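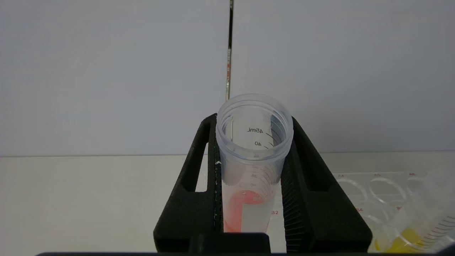
Chapter 4
Handling Open Vessels: Rules for Automated Benches

Learning aims

By the end of this chapter you should be able to:
- say which hazards come with moving an open tube by machine
- write a grip specification for a plastic vessel
- set out a working zone on a bench and mark what may stand in it
- fill in a change record that another person can follow

4.1 Why open tubes need their own rules

Most of the accidents described in Chapter 3 involved people and moving arms. The ones in this chapter mostly involve liquid. They are smaller, they seldom hurt anyone, and they are far more common. A spill of coloured buffer on a bench is a nuisance. A spill of a sample that cannot be taken again may cost a laboratory several weeks.

A conical centrifuge tube with its cap off is a good vessel to begin with. It is light, it cannot stand up by itself on its point, and its wall gives a little when squeezed. While it is between two fingers, the gripper is the only thing keeping it upright. If the fingers open at the wrong moment, the tube falls. If they close too hard, the wall bends inwards and the level of the liquid rises. In a nearly empty tube this does no harm. In a tube filled close to the top mark it can push liquid over the rim.

The first rule follows from this, and the rest of the chapter builds on it.

Rule 1. An open vessel is moved only when its contents, its fill level and its next resting place are all known to the program before the fingers close.

Rule 1 does not say how the fill level must be known. A dispensing log will do. So will a weighing step, or a person reading the scale on the tube and typing in the figure. What the rule forbids is a default value. At the Terkik teaching laboratory, where much of the material for this chapter was collected, an early version of the transfer program took every tube to be half full unless told otherwise. Laurinda Marinho, who ran the bench at the time, had the default removed after a full tube was tipped at the speed meant for a half-full one.

4.2 Grip specifications

A grip specification is a short written statement of how a vessel is to be held. It belongs with the method and is kept under the same version number. It should give:

- the type of vessel, including maker and catalogue number
- the height at which the fingers make contact
- the closing force and the width at which the fingers should stop
- the surface of the finger pads, whether smooth, ribbed or coated
- the highest fill level at which the grip may be used

Finger pads wear. Ribbed pads also pick up dust and small flecks of plastic, which can end up on the outside of the tube or, in the worst case, inside it. Pads should be wiped before each run and looked at under a good light once a week. Many laboratories choose Friday, when the bench is being cleared in any case. Replace a pad when the ribs are no longer even to the touch. Do not turn it round to get more use out of it.

Rule 2. No grip specification is carried over from one make of tube to another without a fresh test.

Two tubes of the same stated volume may differ in wall thickness and in taper. The test is simple. Fill the new tube with water to the highest permitted level, run the full movement 20 times, and look for drops on the bench after each run. One drop is a failure.

4.3 The working zone

The working zone is the part of the bench that the gripper, or anything it carries, can pass over. Well plates, spare tubes and stock containers often end up inside it simply because there is room. Each of them has to be treated as part of the method. An open plate under the path of an open tube can be contaminated by a single drip, and the person reading the plate later has no means of telling.

Rule 3. Anything standing in the working zone is either named in the method or taken away before the run starts.

Items named in the method have a marked position. Tape is acceptable for a trial, but a fitted holder is better for daily work. Tubes should be racked. A tube lying on its side can roll, and a camera or sensor set up to find upright tubes may miss it.

4.4 Change records

Small changes do the most damage when they are not written down. Tegwen Dafis kept the change book at Terkik for one teaching year and logged 215 entries, of which 199 were changes to position or force made in the middle of a session. Her form asks for the old value, the new value, the reason and the initials of a second person. Copy it out before you try Exercise 4.1, in which you will write a grip specification for a tube of your own choice and record two changes to it.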